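静けさを売る競技 ゴールボール観戦、覚え書き

ペステルの体育館で最初に教わるのは、ルールでも選手の名前でもなく、飴の袋の開け方である。試合が止まっているあいだに全部むいておく。笛が鳴ってからでは遅い。私は初日にこれをやらかし、二列前の老婦人に振り向かれた。怒っているわけではない。気の毒な人を見る目だった。

ゴールボールは、視覚に障害のある人たちのために考案された球技だ。一チーム三人、全員が光を通さないアイシェードをつけてコートに立ち、鈴の入った重い球を相手ゴールに向かって転がし合う。守る側は音を聞いて床に身を投げ出し、体のどこかで球を止める。見える選手も見えにくい選手も、目隠しをすれば条件は同じになる。テレビの解説なら三十秒で済むところだが、実際に見ると、この三十秒に収まらないことのほうがずっと多い。

まず、床である。コートのラインにはひもが通してあり、その上からテープが貼ってある。選手は自分の位置を指先と足裏で確かめる。攻撃の前にゴールポストに触れ、ひもをなぞり、二歩下がって向きを整える。その間、観客席からは物音ひとつしない。サッカーでキーパーがゴールキックの前にもたもたしていれば口笛が飛ぶところだが、こちらは客のほうが息を詰めている。いい大人が並んで、しかも金を払って、静かにしている。

入場料はペステルでは取らないが、隣町のヨンベリへ行くと、日本円にして1,000円ほど取られる。売っているものが静けさだと考えると安い気もするし、座席の硬さを考えると少し高い。

ヨンベリの体育館は最大3,000人が入るという立派な建物で、もともとはハンドボールのために建てられた。ハンドボールの町らしく、太鼓を置くための台が観客席に作りつけてある。ゴールボールの日には、この太鼓台にコートがかけられ、魔法瓶が並び、赤ん坊連れの家族がいつでも外へ出られるように陣取る。太鼓の置き場としては不遇だが、荷物置き場としては町でいちばん使い勝手がいい。

私がこの競技を見るようになったのは、ボラールというクラブの練習場の上の階に、たまたま仕事部屋を借りたからだ。契約の際、大家は「下はスポーツクラブだが、静かですよ」と言った。半分は本当だった。声はしない。かわりに、人間が床に倒れる音が一定の間隔で響いてくる。どすん、としばらく間があって、また、どすん。一週間ほど我慢したあと、文句を言うつもりで階段を下り、扉を開けたところで、人差し指を唇に当てた人に止められた。苦情を言いに行って静かにしろと言われたのは、後にも先にもこのときだけだ。

ボラールは創設27年になる。強いかと聞かれると、クラブの人たちは揃って遠くを見る。地区リーグでは真ん中より少し下のあたりに長く住みついていて、上がる気配も落ちる気配もない。ただし守りには定評がある。ほかに褒めるところがないとき、人はよく守備を褒めるものだが、ボラールの場合はどうやら本物で、対戦相手の監督たちも嫌そうな顔でこれを認める。

守備のこつを教えてくれと頼んだら、練習に混ぜられた。アイシェードを渡され、つけた途端に右と左の区別がなくなった。球の鈴は思っていたよりずっと控えめな音で、遠くにあるうちは自分の鼻息のほうが大きい。来た、と思って右に飛んだら、球は私の左を通り過ぎて、やけに朗らかな音を立てながらゴールに入っていった。次は左に飛んだ。球は腹に当たった。止めたことになるらしい。誰かが拍手をしてくれたが、どちらから聞こえたのかも分からなかった。

この体験で分かったのは、競技の難しさよりも、自分が日頃いかに耳を雑に使っているかということだ。選手たちは鈴の音だけを聞いているのではない。相手の足が床を離れる音、踏み切りの強さ、チームメイトが膝をつき直す気配まで聞いている。ベテランになると、攻め手が球を持ち替えて位置をずらしたことが、靴底の鳴り方で分かるという。だから攻めるほうも工夫をする。一人がわざと足音を立てて走り、球はもう一人が忍び足で別の端へ運ぶ。目隠しをした大人が、目隠しをした大人を足音で騙している。これほど品のいい詐欺を私はほかに知らない。

用具の話もしておきたい。地区のクラブの多くはオンスリというアイシェードを使っている。スキーのゴーグルをさらに無愛想にしたような品で、内側のパッドが厚く、かけると顔の上半分が温室になる。評判は悪いのに、みな買い替えるときはまたオンスリを選ぶ。理由を尋ねると、慣れているから、と返ってくる。悪口を言いながら離れられないという点で、オンスリは用具というより親戚に近い。

アイシェードには競技中に触ってはいけない決まりがある。審判の許しなく触れば反則になり、相手にペナルティースローが与えられる。一人でゴール全体を守らされるので、ほとんど罰ゲームである。ところが人間の手というのは、顔がかゆくなるとひとりでに上がる。ある試合で、ボラールの若い選手が鼻の頭をかこうとして途中で思いとどまり、肩に鼻をこすりつけて難を逃れたことがあった。得点にはならないが、あの日いちばんの好守だったと思う。

もう一つ、見る側として戸惑うのが、喜んでいい時間の短さだ。ゴールが決まると審判の笛が鳴り、そこで一斉に歓声が上がる。足を踏み鳴らす者もいる。そして「クワイエット・プリーズ」の声がかかると、栓をひねったように止む。慣れない客はこの止め方が下手で、余った「おお」が一つだけ宙に浮く。私も何度か浮かせた。慣れた客は、短い時間に歓声と溜め息と隣への論評を詰め込み、最後に水を一口飲む余裕まで残している。

2022年9月26日の試合は、その意味でひどく忙しかった。相手はヨンベリの一番手で、前の季節にはボラールがまるで歯が立たなかったチームである。ところが前半の立ち上がりから点の取り合いになり、守りのボラールはどこへやら、両軍が惜しみなく決め合った。ペステルの客は喜んだり落ち込んだり黙ったりを目まぐるしく繰り返し、ハーフタイムには選手より疲れていた。終わってみればボラールは7点を取り、それでも負けた。クラブの最古参は、あれだけ入れて負けるのはむしろ技術がいる、と言って、残っていたコーヒーを全部飲んだ。

障害者スポーツの記事というと、苦難を越えて、という書き出しがいまだに好まれる。私も最初の原稿でやりかけて、クラブの事務室で読んでもらったら、返ってきたのは誤字の指摘と、「うちは越えていないよ、中位だよ」という感想だった。もっともである。彼らが週に二度ここへ来て床に倒れているのは、何かを証明するためというより、木曜の定例会より面白いからであり、勝てば機嫌よく帰り、負ければ審判のせいにする。この点、私の知るどの草野球チームとも変わりがない。

ただ、変わらないと書いて済ませるのも少し違う。草野球のチームは、試合に行くのにこれほど段取りを必要としない。ヨンベリの駅は改修のたびに点字ブロックの行き先が変わり、いまは途中から花壇に向かって延びている。花壇はきれいだという。体育館まではバスに乗るのだが、停留所を読み上げる放送が入る車両と入らない車両があって、どちらが来るかは乗るまで分からない。クラブの側もこれには手慣れたもので、入らない車両に当たると、曲がる回数で位置を把握している選手が停留所名を読み上げる。ほかの乗客まで頼りにしはじめ、降りるときに礼を言われたことがあるそうだ。町の交通局からは、まだ礼の言葉がない。

体育館の確保もやさしくない。静かに使うからといって、周りまで静かになってくれるわけではないからだ。隣の部屋でエアロビクスが始まれば、その夜の練習は終わりである。壁の向こうから低音が響いてくるなか、鈴の音を聞き分けろというのは、花火大会の最中に囲碁の長考を求めるようなものだ。ボラールは一月、暖房の送風音がうるさいという理由で暖房を切って練習していた。私が上の階で震えていたのも同じ系統の暖房だったと、あとから知った。文句を言いに行こうかとも思ったが、また静かにしろと言われそうなのでやめた。

テレビ映えしない、とはよく言われる。たしかに、歓声の入らない中継は音声の故障を疑われかねないし、球は床を転がるばかりで、夜空に弧を描いたりはしない。しかし体育館にいると、まさにこの静けさのせいで、何もかもが近い。指がひもをこする音がする。球が手を離れる直前の、短く吸う息が聞こえる。三人が揃って横倒しになるときの音は、上の階で聞くよりもずっと乾いている。目をつぶって見てみるといい、と勧める人がいるが、私の場合は開けたまま耳だけ澄ましているほうが性に合った。つぶると寝てしまう。

これから見に行く人に申し上げておくと、電話は鳴らないようにするだけでは足りない。震える音も椅子に響く。上着は脱いでおくこと。化学繊維の袖は、腕を組み替えるだけで驚くほどよくしゃべる。席は横のほうがいい。正面からだと点の入る瞬間は見えるが、足音の駆け引きは横で聞くものだ。咳が出そうになったら、我慢するより、次の笛を待って盛大にやる。みんなそうしているので、ゴールが決まったあとのペステルの客席は、風邪の季節になると歓声なのか咳なのか判然としない。

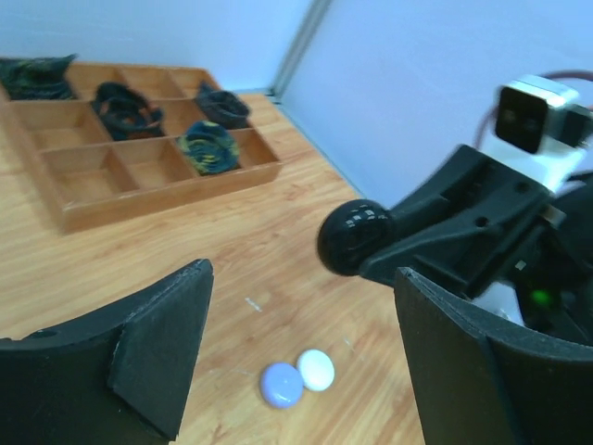
遠征の前の晩、ボラールの選手たちは鞄の中身に順番をつける。どのポケットに何が入っているかが決まっていて、親切のつもりで人の鞄を整理した者は、帰りのバスまで口をきいてもらえない。理屈は浅い木の仕切り箱と同じで、黒っぽい緑の布も紺と黒の布も、丸めて一つずつ升に収めておけば、奥の左の隅、真ん中の列、と場所のほうで覚えられる。こういう暗い色ばかりだと、見えているはずの私にしても、朝の薄暗い部屋では紺と黒の区別などつきはしないのだから、手で探すほうがよほど早い。空いた升があるのもいい。私は一度まねをして、靴下から充電器まで置き場所を決めて鞄に詰めてみたのだが、ヨンベリに着いて開けたら、決めた場所のほうを忘れていた。その日は試合が始まるまで鞄をひっくり返しつづけ、飴の袋を開けておく暇もなかった。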